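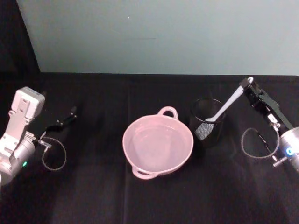

Stulta Opens Two-Arm Utensil Handling Cell to Visitors at Pringle Site

PRINGLE – Stulta opened its bench automation cell to outside visitors on Tuesday, running the two-arm utensil handling routine in 15 scheduled sessions. Visitors included kitchen equipment buyers, maintenance staff from two food service contractors and students from the Flerimov technical program.

The cell pairs two arms, each fitted with a parallel-jaw gripper, over a cloth-covered table. The right arm handles the utensils. Under the Zekevico control software, the arm is given a grasp point near the end of the handle and a target inside the bowl, and the path between them is planned at run time.
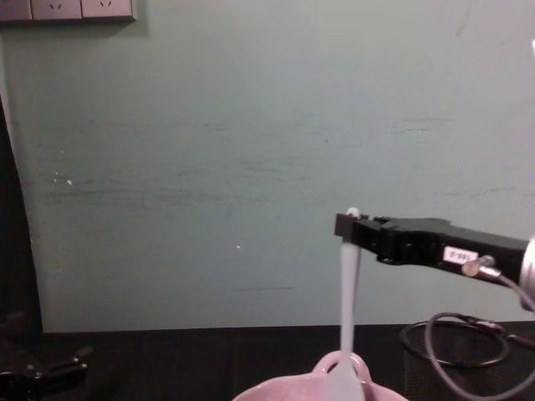
The right gripper holds a utensil upright over the pink bowl during the open day at Pringle.

Staff kept the test objects simple: a pink bowl with loop handles, a black mesh container and a small set of light-colored utensils. Thin handles were chosen on purpose, as they tend to turn in the jaws when the tip meets the side of a bowl. Each session lasted 18 minutes, followed by questions at the bench.

"Most visitors wanted to know what happens when the grip is slightly off center," said Wanpen Kongkaew, test lead at Stulta. "We showed them the offset limits and the stop conditions, and we let them pick the starting position."

The routine was logged for nearly 228 cycles before the open day. Stulta plans to release the cycle data, including failed grasps, to registered partners in May.
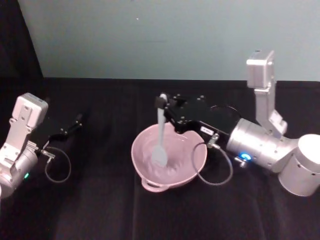 Next Steps for the Cell

The next software update will add coordinated motion, with one arm steadying the bowl while the other works inside it. Jaanus Jõgi, who manages integration for the project, said mesh and netting remain difficult for the current grasp planner – edges are hard to locate and contact readings are weak.

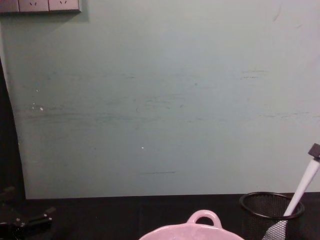 Pink bowl and black mesh container on the bench, with white netting at the front of the container.

Further sessions at Pringle can be booked through the Stulta visitor desk. Groups are limited to 15 people, and closed shoes are required in the bench area.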